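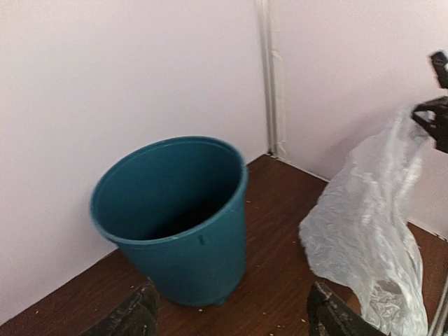
Oisín Ní Mhurchú
Sleep diary keeper and occasional speaker, Trurwood Evening Talks
31/07/2019

Notes for "What did the dream mean? Probably less than you paid for"

(Wait for the door to close. Don't start with the joke about falling asleep, the last speaker used it.)

I've kept a dream diary for 11 years. I write in it before I get up, badly, in pencil. It has 1552 entries. I'm telling you this so you know I like dreams. I'm not here to tell you they're garbage. I'm here to complain about the people who explain them.

Ask for hands: who has looked up a dream? Teeth? It's always teeth.

Start with the teeth. I own three dream dictionaries. One says losing teeth means money trouble. The second says I'm afraid of getting old. The third, the Kerekes, says a birth in the family. I had the teeth dream in April, and I waited. I had no money trouble beyond the usual, I got older at the normal speed, and my cousin had a baby in the fall. So did Kerekes get it right? You could say so if you wanted to. How long is a dream allowed to wait for its baby?

(Pause. Somebody will say their aunt dreamed of a death the night before. Let them tell it. Be kind.)

About the aunt. I believe she had the dream. My question is how many other dreams she had about people who were fine the next day. I went back through my own diary for anything that looked like a warning. Plane crashes, house fires, a flood in the library, my brother in a well. My brother is fine. He has never been near a well. If he'd so much as tripped over a hose that week, I'd be up here telling you a different story.

Next, memory. Read the two versions of the train dream. First the one I wrote at the time:

"On a train with Mom. Seats wrong way. Dog? Had to get off, didn't."

Then how I was telling it at dinner a year later: the train was going backward through my old neighborhood, the dog was the one we had when I was a kid, and my mother told me I'd missed my stop. Good story. Most of it isn't in the diary. I wasn't lying, as far as I know. I'd told it a few times and it had filled out.

(If short on time skip to the app.)

The app. I tried Nostau for a month. You type in your dream and it sends back a reading. I typed in the train. It said I was facing a big change and part of me was holding back. Then I typed in a dream I made up, with a goat and an elevator. Big change, part of me holding back. I'd like to meet the person who isn't facing a change and holding back a little.

A friend who goes to the Sava dream circle says I'm missing the point, that talking it over is what helps. I'll give her that. I went twice and enjoyed it. I'd just call it talking, and I wouldn't charge for the goat.

What I'd ask you to try: write it down before you tell anyone. Put down the boring ones too. If you think it's a prediction, write what it predicts and by when, then check.

Questions. Someone will ask about lucid dreaming. I've had it happen a couple of times and mostly looked for my shoes.

(Leave the pencil diary on the front table during the break. Take out the page about Dad first.)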